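Monday
S. Ejigu

Arm controller comparison, Remon vs. Halley

Carrying on from the last entry. Both controllers now run the same joint trajectory file, so the numbers below can be compared directly. The earlier Halley runs used the old velocity limits and should be ignored.

1. Setup

Same arm, same bench, same payload plate for both. The Panganiban gripper is off for this round; I wanted the arm response without the finger mass changing between runs. Trajectory is the 21-waypoint loop from January with the dwell at each waypoint left in. Warm-up is one full pass at half speed, not logged.

Controller swap takes longer than it should. The Halley box wants its own ground lead and will fault on startup if the enable line is high before the bus comes up. Order that works: bus, wait for link, enable, then brakes.

2. Cabling

Dress of the black bundle under the arm is still loose. It hangs in loops over the base and I have left it that way for both controllers so that cable drag is at least the same kind of wrong in each set. The thin white line across the breadboard is held by a clamp bracket on the right side. The left side has no retention that I trust, and I would like a second bracket there before the fast runs. Base light solid blue is the state to wait for before sending anything – the log viewer can lag behind it.
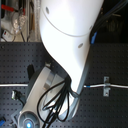
3. Runs

Remon: 80 loops, no faults. Settling at the wrist is clean except for waypoints 14 and 15, where the elbow reverses. There is a small ring there that shows up in the current trace and hardly at all in position.

Halley: 80 loops attempted, one following-error stop on the elbow at the same reversal. Restarted from the stop and completed the set. The ring is larger, and raising the derivative gain made it audible without making it shorter. Went back to the supplied gains after that.

Log sizes for anyone looking for them: Remon wrote 1,953 rows per loop, Halley 458. Halley decimates by default and the setting is buried in the export menu, not the acquisition menu. Peak values from the Halley logs are therefore suspect. RMS is probably usable.

4. Notes

- Brake release on the Halley is abrupt. Keep a hand near the stop when the arm is extended.
- Timestamps differ between the two boxes. I aligned on the first motion of joint 1, good enough for overlays but not for latency.
- Pronasham script reads both formats now. It drops the last row of every Halley file, cause not found.
- Shoulder temperature not logged on either set. Channel was unassigned.

5. Next

Repeat Halley with decimation off and the same gains. Add the second cable bracket first, then rerun ten Remon loops as a check that the bracket alone does not move the baseline. Gripper goes back on after that, starting with the empty-finger case.

If someone else needs the arm before then, leave the trajectory limits as they are and write down which controller was connected.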